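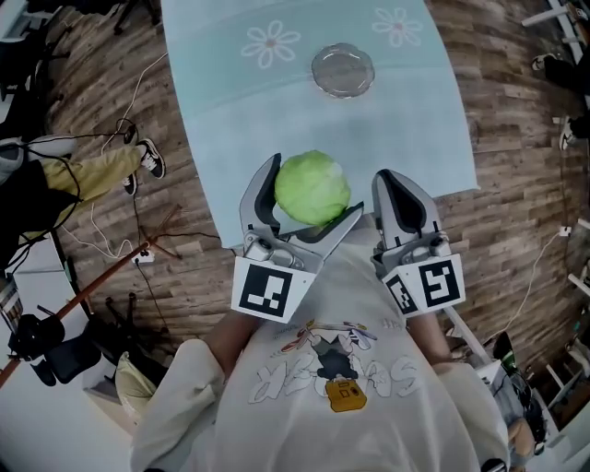

2022년 12월 15일

양배추 한 통 다 먹기

겨울이 되면 양배추를 통으로 산다. 반 통짜리는 잘린 면부터 거뭇해지고, 채 썬 봉지는 이틀이면 끝에서 냄새가 난다. 한 통은 집에 두 식구뿐이라 많아 보이지만 정해진 순서대로 쓰면 버리는 것 없이 끝난다. 작년에도 비슷한 글을 쓰려다 메모만 남기고 말았는데 이번에는 끝까지 적어 둔다.

이번에 산 것은 저울에 올리니 1394그램이었다. 집 앞 고토마트(Goto)에서 골랐고 값은 영수증을 버려서 모르겠다. 연한 초록색이고 잎이 서로 겹쳐 있는데 겉은 조금 쭈글쭈글하다. 겉잎이 약간 우글거리는 것은 크게 신경 쓰지 않는다. 들어 봐서 묵직하면 산다. 크기가 같으면 무거운 쪽이 속이 찼다. 밑동도 뒤집어서 본다. 심이 갈라졌거나 색이 많이 변한 것은 내려놓는다.

식탁에는 하늘색 천을 깔아 쓰고 있다. 위쪽으로 민트색 띠가 지나가고 꽃무늬가 있다. 채소를 다듬을 때는 천을 걷는 게 맞는데 양배추는 흙이 거의 없어서 그냥 그 위에서 할 때도 있다. 물이 튀면 마를 때까지 두고, 기름이 튀면 그날 바로 빤다. 투명한 접시는 가장자리가 물결 모양인 것을 꺼냈다. 과일 접시로 산 물건인데 쌈 찐 것을 담으면 색이 잘 보여서 요즘은 그쪽으로 더 많이 쓴다.

겉잎부터

맨 바깥 잎 두 장은 떼서 따로 둔다. 버리지 않는다. 남은 양배추를 쌀 때 이 잎을 다시 쓰고, 마지막 날 국에 넣는다. 잎을 뗄 때 위에서 잡아당기면 중간에서 찢어진다. 밑동을 위로 놓고 심 가까운 곳에 칼집을 넣은 다음, 잎 아래쪽에 손가락을 밀어 넣어 천천히 벌리면 모양이 남는다. 잘 안 떨어지면 칼집 사이로 물을 흘려 넣는다. 물이 들어가면서 잎이 들뜬다.

쌈으로 먹을 잎은 이때 한꺼번에 떼어 둔다. 안쪽으로 갈수록 잎이 작아지고 굽어 있어서 쌈으로는 별로다. 손바닥보다 작아지면 거기서 멈춘다.

칼은 그랑디에(Grandier) 것을 쓴다. 날이 길고 얇다. 양배추처럼 큰 것을 반으로 가를 때는 날이 짧으면 두 번에 나눠 썰게 되고 단면이 계단처럼 어긋난다. 전에 쓰던 과도 비슷한 칼로 하다가 손목을 삐끗한 적이 있어서 바꿨다. 양배추가 구르지 않게 밑동을 조금 잘라 바닥을 평평하게 만들고 시작하는 편이 안전하다.

심은 세모로 도려낸다. 심도 먹는다. 얇게 저며서 된장찌개에 넣으면 무하고 비슷하게 익는다. 우리 집에서는 나만 좋아한다.

첫째 날, 쌈

찜기에 물을 올리고 김이 오른 다음에 잎을 넣는다. 겹쳐 넣되 오목한 쪽이 아래로 가게 한다. 위로 가게 두면 물이 고여서 나중에 쌀 때 질척거린다. 중불로 7분 찌고 불을 끈 채 2분 더 둔다. 두꺼운 줄기 부분은 칼을 눕혀서 미리 깎아 낸다. 깎아 낸 조각도 찜기 구석에 같이 넣는다.

쌈장은 된장 둘에 고추장 하나, 다진 마늘 조금, 참기름 조금. 두부를 으깨 넣으면 덜 짜다. 이번에는 참치 통조림을 반 캔 넣었는데 밥이 많이 들어가서 다음에는 안 넣을 생각이다.

찐 잎은 식혀서 물기를 짜지 말고 채반에 세워 둔다. 짜면 맛이 빠진다. 남으면 겹쳐 말아서 통에 넣고 다음 날 점심에 먹는다. 차가운 쌈도 괜찮다.

둘째 날, 채

쌈 잎을 떼고 겉잎과 심을 빼고 나니 900그램이 남았다. 이것을 반으로 갈라서 한쪽은 채를 썰고 한쪽은 그대로 보관한다.

채칼은 코르데이루(Cordeiro)를 쓴다. 두께 조절이 되는데 가장 얇은 칸은 실처럼 나와서 샐러드에만 쓰고, 볶거나 전을 부칠 때는 한 칸 굵게 한다. 손잡이가 따로 있지만 양배추는 커서 잘 안 맞는다. 그래서 끝이 조금 남으면 욕심내지 않고 칼로 썬다. 장갑을 끼는 것도 방법이다.

썬 것은 찬물에 5분 담갔다가 건진다. 오래 담그면 아삭하기는 한데 단맛이 없다. 물기는 탈수기로 두 번 돌린다. 한 번 돌리고 위아래를 뒤집어서 또 돌린다. 이게 귀찮아서 빼먹으면 통 바닥에 물이 고이고 사흘째부터 흐물거린다.

샐러드에 뿌리는 것은 식초, 설탕, 소금, 식용유만 쓴다. 마요네즈는 먹기 직전에 넣는다. 당근이 있으면 넣고 없으면 안 넣는다.

셋째 날, 전

저울로 재서 쓰는 건 전밖에 없다. 채 썬 양배추 한 사발에 부침가루 75그램, 계란 하나, 물 87그램. 이 비율은 몇 번 해 보고 맞춘 것이다. 처음에는 물을 더 넣었는데 뒤집을 때 갈라졌다. 반죽이 적어 보이는 게 정상이고 양배추에 가루가 묻어 있는 정도면 된다. 소금은 넣지 않는다. 부침가루에 간이 있고 간장도 찍어 먹는다.

팬에 기름을 두르고 두툼하게 올린 다음 뚜껑을 덮는다. 약불로 5분. 가장자리가 투명해지면 뒤집고 뚜껑 없이 4분 더 굽는다. 뒤집개가 작으면 접시를 대고 뒤집는다. 나는 접시를 댄다. 가다랑어포를 얹으면 맛있지만 집에 있는 날이 드물다.

넷째 날부터

그대로 둔 반쪽은 아무 때나 잘라 쓴다. 라면에도 넣고 제육볶음에도 넣는다. 볶을 때는 큼직하게 손으로 뜯는다. 맨 나중에 넣어야 숨이 덜 죽는다. 마지막에 남은 자투리와 겉잎은 멸치 국물에 된장을 풀고 끓인다. 겉잎은 질기니까 먼저 넣고 오래 둔다. 12월에는 국으로 끝내는 게 제일 낫다. 여름이면 피클을 담갔을 것이다.

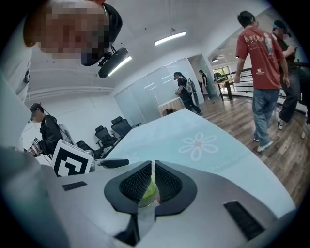

양배추는 씻어서 냉장고에 넣어야 하나요, 그냥 넣어야 하나요?

씻지 않고 넣는 쪽이 오래간다. 통째라면 심을 도려내고 그 자리에 젖은 키친타월을 뭉쳐 넣은 뒤, 떼어 둔 겉잎으로 감싸고 비닐봉지에 넣어 채소 칸에 둔다. 키친타월은 이삼 일에 한 번 갈아 준다. 반으로 가른 것은 단면에 랩을 바짝 붙이고, 다음에 쓸 때 색이 변한 부분만 얇게 깎아 낸다. 씻는 것은 쓸 만큼 떼어 낸 다음에 한다.

채 썬 것은 사정이 다르다. 이미 씻어서 물기를 뺀 상태라 밀폐 용기에 넣는다. 나는 눌렐(Nulel) 통을 쓰는데 바닥에 물받이 채반이 들어 있다. 채반이 없는 통이면 키친타월을 두 겹 깔면 된다. 위에도 한 장 덮는다. 꽉 눌러 담지 말고 윗부분을 조금 비워 둔다. 이렇게 하면 우리 집 냉장고에서 나흘까지는 생으로 먹고, 그다음은 볶는다.

냉동도 해 봤다. 생으로 얼리면 녹았을 때 샐러드로는 못 먹지만 국이나 볶음에는 쓸 만했다. 한 번 먹을 만큼씩 납작하게 펴서 얼리고, 녹이지 말고 바로 끓는 국물에 넣는다. 찐 잎을 얼린 것은 실패였다. 서로 들러붙어서 떼다가 다 찢어졌다. 사이에 종이를 한 장씩 끼우면 될 것 같기는 한데 그렇게까지 해서 얼릴 일이 있을지 모르겠다.

적다 보니 빠진 것이 있다. 양배추를 사과와 같은 칸에 두지 않는다. 예전에 같이 넣었다가 잎이 누렇게 된 적이 있다. 우리 집 채소 칸은 한 칸뿐이라 사과를 위 선반으로 옮겼다.

도마는 쓰고 나서 바로 헹군다. 양배추 조각이 마르면 나무 틈에 끼어서 솔로 긁어야 나온다. 채칼도 마찬가지인데 날 쪽은 수세미로 문지르지 말고 물을 세게 틀어 안에서 밖으로 밀어낸다. 행주로 닦다가는 행주가 먼저 잘린다. 칼은 마른 수건으로 닦아서 꽂아 둔다.

식탁 천은 이번에 세탁기에 넣지 않고 손으로 빨았다. 꽃무늬 쪽이 걱정되어서 그랬다. 다리미는 안 대고 젖은 채로 탁탁 털어 널었다. 마르면 다시 깔고, 다음 주에는 무를 살 차례다.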